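How many demos before a pick policy starts working, and how messy should they be?
Posted in Hadgu Help > Robot Learning > Collecting Data

Hi all! First post, long-time reader. I'm teaching an arm to pick small everyday objects off a table and drop them in a bin, by driving it through the task myself and training on the recordings. I have 200 demos of one object so far, all recorded on a Tuesday in one long sitting. The policy does great when the object starts near the middle of the table and falls apart when I move it toward a corner. Should I keep going up to 1,000 of the same, or change something? Also, do I throw out the ones where I fumbled the grasp and tried again?

zurnmont_lab

Oh, this is the fun part! Stop recording the same thing. If all 200 were done in one sitting, I'd bet your object started in nearly the same place each time and you came at it from nearly the same angle. Your policy learned that one path really well, and now it needs to see others. 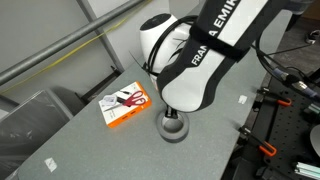
Starting positions are where I'd spend your next day. Divide the table into a grid of 49 squares, shuffle the list, and put the object wherever the list says, even when it's an awkward reach (especially then!). Once that works, add neighbors. A roll of tape is a lovely object to learn on when it lies flat, with that open center and a rim the fingers can get hold of, and it gets much more interesting with a box sitting to its left and a pair of scissors on top of the box. Now the arm has to come down on the right thing and keep clear of the rest. Turn the box a little between takes, swap what's on top, take it away for a while. I'd do one neighbor, then two, and save the real clutter for last.

Keep the fumbles if you recovered smoothly! Those are gold. A policy that has never seen a missed grasp has no idea what to do after one. I only toss takes where I stopped to think for several seconds, or where the object ended up on the floor. Trim the dead time at the start, too, or the arm learns to sit there.

Our Stullow set ended at 1,236 demos, but it was picking well long before that. Train early, watch where it fails, record more of exactly that, and train again. I love that loop, it feels like coaching.

clurkmont_dan

Agree with the above. Check your camera too. Mine got bumped halfway through a batch and I lost a weekend looking for a bug in the training code. I put tape marks under the stand now.

gridsandgrippers

more data. also turn the lights on and off between batches, mine only worked in the afternoon lol

Original poster, follow-up

Thank you!! I checked and yes, nearly every take starts in the same spot. Making the grid tonight. Does the shuffled list need to be different for each object, or can I reuse it?

zurnmont_lab

New shuffle each time, it takes two seconds. Post your results when you have them, I want to see how the corners do!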